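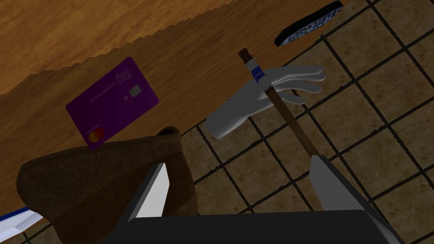
13/10/2021, matt clay, batch 17. Third go at getting the hold of the summer version without the drag when it is combed through. Wax and butter melted together at 70 degrees, held there until clear, then kaolin sieved in with the stick blender on low. Lid colour is still open as well. Hiba wants a purple close to the card with the nu logo, with the product name in pale letters like the name on it, and I think that would sit well next to the brown labels we use for the beard oil. I have asked Trenala whether they can match a purple on a tin lid or only on a sticker.

Total out of the pan was 2,185 g. Left on the sides and blender 185 g, too much. The mix was thickening before I had finished pouring, so next time warm the jug first and pour in smaller lots. Put the scrapings in a tub marked "not for sale" for the training heads.

Texture after an hour: firm on top, softer in the middle than I would like. A few tins had a dip in the centre, mostly the ones nearest the window. Will try cooling them under a cloth on the back shelf. Surface is properly matt, no bloom so far. Check again at the end of the week.

Beeswax was the new lot from Bùi. It smells stronger than the last one and is a darker yellow, and the finished clay has gone a bit cream because of it. I don't mind the colour. The smell comes through under the cedar, though, and Birgit picked it up straight away without being told. Either ask for the filtered grade or raise the cedar slightly. Don't do both in the same batch or we won't know which one worked.

Tried on hair:

Teodoro (short sides, longer on top, thick and straight). Pea-sized amount, rubbed between the palms until it stopped feeling grainy, worked in from the back forwards. Towel-dried hair first, then again on fully dry hair after a wash. Dry was clearly better. On damp hair it clumped at the front and he had to comb it out and start over. On dry hair the quiff stood up and he could push it back into place with his fingers after lunch.

Hanan (fine, wavy, chin length). Too heavy. Half the amount gave some shape at the ends but the roots went flat. I don't think this is the product for fine hair and we should say so on the leaflet. She liked the sea salt spray better and so did I.

Me (side parting, coarse, starting to go thin at the crown). Good in the parting, no shine under the shop lights. Washed out with one shampoo, where batch 16 took two.

Compared it side by side with the old Brullard recipe, the last tin we have. Brullard is easier to spread and smells nicer. Ours holds longer and doesn't leave the fingers greasy. If we could get the spread halfway there I would stop changing things.

Ylva rang from Clircombe. They will put testers out at the basins if we can send them before the wedding bookings pick up. She wants the tins wide enough to get two fingers in, as customers complained about the narrow ones in July. The current size should do but measure before promising.

To do:
Warm jug, smaller pours
Ask Bùi about filtered wax and the price
Chase Trenala on the lid colour, ask for a sample first
Cut the beeswax slightly and make up the difference with shea, everything else the same
Leaflet wording: use on dry hair, start small, thick or coarse hair
Order more kaolin, the bag is nearly done
Birgit to keep one tin in her car for a few days and see if it separates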